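Hallstead staff get robot colleagues, and longer coffee breaks

February 18, 2019

The rental counter at Hallstead has a new shift pattern, and for the first time in the company's history it includes two arms with no person attached.

Hallstead rents kitchenware to furnished apartments: plates, mugs, the odd toaster oven. It all goes out and comes back, and somebody has to put it where it belongs. Until August that somebody was a crew of nine in the back room on Hepburn Street. The crew is still nine. What they do all day is harder to explain to their families.

"I used to say I racked plates," said Princess Bañez, who has run the back room since it opened. "Now I say I supervise the racking of plates, and my mother thinks I got a raise."

She did, as it happens, though a small one. Under the agreement reached with the crew, anyone trained to work alongside the arms moves up one pay step after 20 shifts. The training binder runs to 309 pages, of which Bañez admits to having read the tabs.

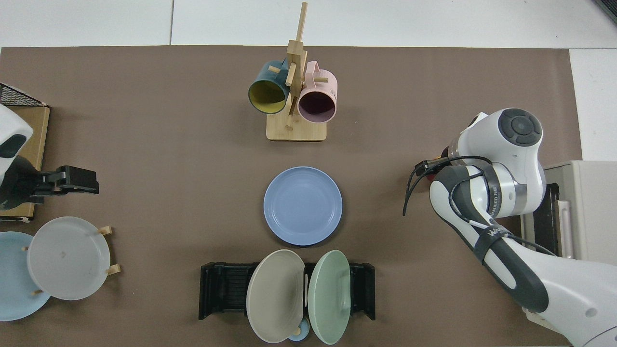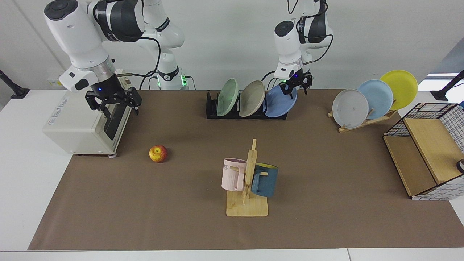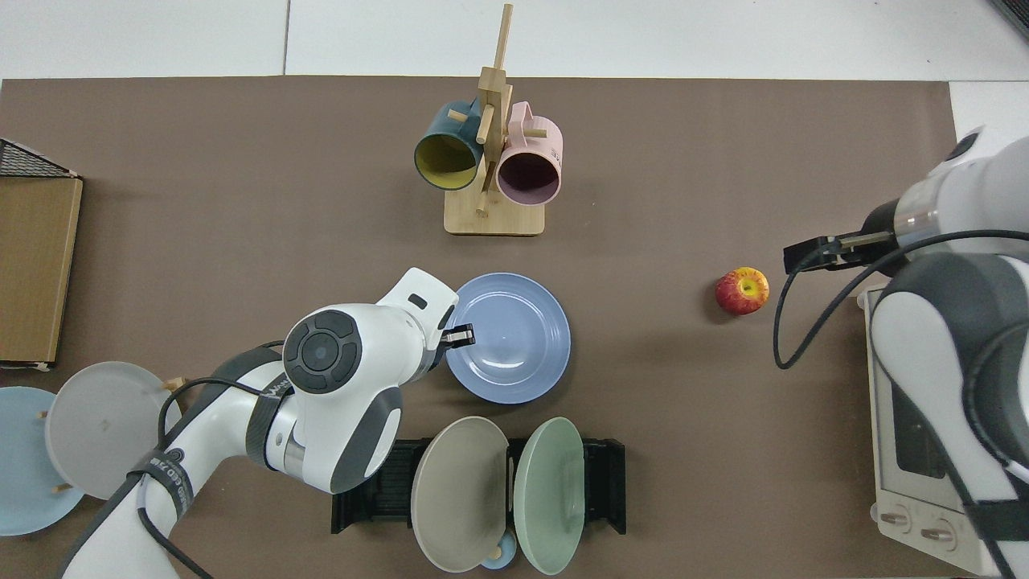

Plates, mugs and two arms on the sorting table.

Speed is a sore subject. Skurov, the firm that installed the system, asked for patience, and the crew has supplied it along with some commentary. On its best day so far the table handled 589 pieces, a number now written on the whiteboard next to the crew's own best, which is larger and underlined twice.

Pichit Chaiyaporn, the Skurov technician assigned to the site, takes this well. He spends most mornings moving the plate stands back to where they were the night before, the evening crew having opinions on where a plate stand should go. "People tidy up," he said. "It's a nice habit and it costs me an hour."

The bigger change is in the wrists. Two of the longest-serving employees had asked for lighter duty before the arms came, and both have moved over to inspection, looking for chips and hairline cracks. They report that it is easier on the joints and very boring - one has asked for a radio, and the other has asked that the first one not get to choose the station.

Management says no jobs will go this year. Asked about next year, management said it was very pleased with this year.

A second table is planned for the Merent warehouse, where the crew has already requested a shorter binder.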